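Questions we get about machines and chores

Last changed: 3 Apr 2026. Answers are written by Yolanda Benavides for Skedgate. English is my third language, so please write to me if a sentence is not clear.

## Can a machine do my laundry now?

Parts of it. The washing and the drying were solved many years ago, in the sense that you push a button and go away. What comes before and after is still mostly the work of people. Sorting is possible in a laundry plant when the items are of few kinds, for example only towels and sheets. In a home, where a sock is inside the leg of a pair of pants, I would not promise anything.

## What about folding?

Folding is further along than most visitors expect. A robot with two arms can fold a T-shirt on a flat table, and I have seen it done well. It is slow, and it does not like new things. When you give it a shirt with a hood, it may stop or make a kind of ball.

If you have a small shop and you fold shirts for the shelf, my advice is to wait.

## Why do you talk so much about hangers?

Our customers ask for it. Sokau, who rents out work clothes, handles 770 garments in a normal shift, and every one of them leaves and comes back on a hanger. They asked us if a machine could take over the hanger side of the work: pick up the hangers, turn them the same way, and put them ready for the person who hangs the clothes.

It sounds like a very easy job. For a machine it is harder than lifting a heavy box. A hanger is thin, it has open spaces in it, and the hook is narrow. When several lie together in a basket, the hooks meet in one place, and pulling on one can move the others. 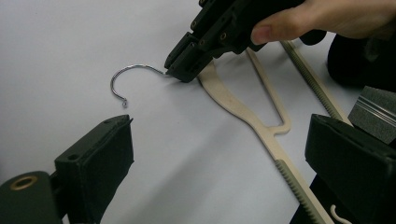
Hangers, with a handheld gripper for each hand.

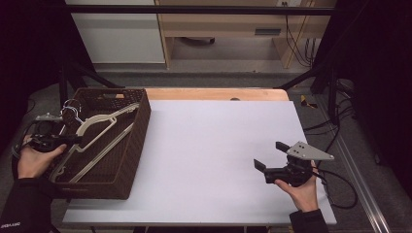
## Where is the best place to hold a hanger?

We like the neck, where the hook goes into the body. It is usually the strongest point, and from there you can direct the hook toward a rail. If you hold a hanger at the end of one arm, it wants to turn in the fingers. A person corrects this without thinking. A machine must first notice that it happened.

Please note that there is no single answer for all models. Ribbed bars hold the garment better, but the garment also comes off less easily. Thin wire hangers bend. If you plan to buy any machine for this work, first reduce the number of hanger types in your building. Maes had 11 types when we visited them and now has two, and this helped their people too, with no machine at all.

## Does one gripper work, or do I need two?

For taking one separate hanger from a table, one can be enough. For taking hangers out of a basket, I recommend two. One holds back the pile and the other pulls. Two arms cost more and need more floor, and they must also not hit each other, so the speed is lower than you may hope.

## How good is it at this moment?

In our last test in April we made 1,103 tries with mixed hangers from a basket. In 413 of them the machine took exactly one hanger and placed it correctly. The other tries had different problems: two hangers together, no hanger, or a hanger placed with the hook in the wrong direction. For a shop floor this is not good enough, and I say so to every customer who calls.

## Are there chores I can give to a machine today?

Yes, if you accept limits.

- Vacuuming a floor that is free of cables and toys.
- Mowing a lawn with simple edges.
- Moving boxes of the same size between two fixed places.
- Putting labels on packages.

Emptying a dishwasher, making a bed and cleaning a bathroom I would still leave to people.

## Will you sell a hanger machine?

Not this year. We work on it together with Plitix, who make the fingers, and we do not take orders or deposits. If another company offers you such a machine, ask to bring your own hangers to the demonstration. Bring the old ones too, with the bent hooks, and put them in the basket yourself.

## Can I visit you and see it?

You can. Write two weeks before, tell me what you want to test, and bring closed shoes.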